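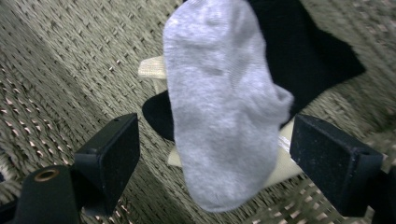
Sock and Laundry Project: progress report for December

Hello Samah,

You asked for something short and readable this time after the monster I sent you in the autumn, so I've left the spreadsheet off and will just tell you how we're getting on. Shout if the trustees want the columns as well and I'll dig them out.

The big news is that we're through the Suritstead donations at last! They arrived in bin liners, most of them tied so tightly that we had to cut them open, and for a fortnight you couldn't get to the kettle without climbing over something. Out of the whole lot we've made 324 good pairs, washed, matched and banded, and they've gone on the shelves in the back room at Clollance. I'd told you 200 in the plan, so I'm very pleased with that.

Matching is still the slow bit. Black ones are a misery (there are so many nearly-blacks, and under the strip light they all look the same until you've folded them), but the greys have been the real surprise. Pale grey, lavender grey, grey with a bit of ribbing, grey that was probably white when it left the shop. We now do greys in the mornings only, at the table by the window, and the number of wrong pairs coming back from the drop-in has gone right down. Amr Fahmy suggested feeling the knit before looking at the colour, and it does help with the soft fuzzy ones, which tend to be thicker at the toe.

Odd socks: we have 30 clean singles left with no partner. I'd like to hang on to them until the next collection and then let them go for rags. Tell me if you'd prefer we did something else.

On the washing side, the second machine went in on a Sunday, and the plumber was in and out before lunch. We run everything at 40 now apart from wool, which Amr takes home and does by hand in his bath (please don't put that in the newsletter, he'll be mortified). Drying is harder at this time of year. The racks are full by ten o'clock and the windows stream, and I've been propping the back door open with a box of pegs and wearing my coat indoors.

Money. We're under on detergent and over on electricity, and I expect the second will get worse before spring. The bands and labels came from Tawfik's on the high street, who let us have the last roll at cost. I put the racks on my own Amex when the project card wouldn't go through, so there's a claim form coming to you with the receipt stapled on. No rush, but before the new year would be lovely.

Things that haven't gone well: the children's sizes. We get hardly any, and what we do get is worn through at the heel. I've asked two of the schools whether they'd put a box out by the office and one has said yes. The other hasn't answered, so I'll ring them again.

Next up we've got 4 sessions booked before we close for the holidays, then gloves and hats from January. I'd love you to come to one and see the shelves while they're still full. Mornings are best, and bring a jumper!

All the best from everyone at the sorting table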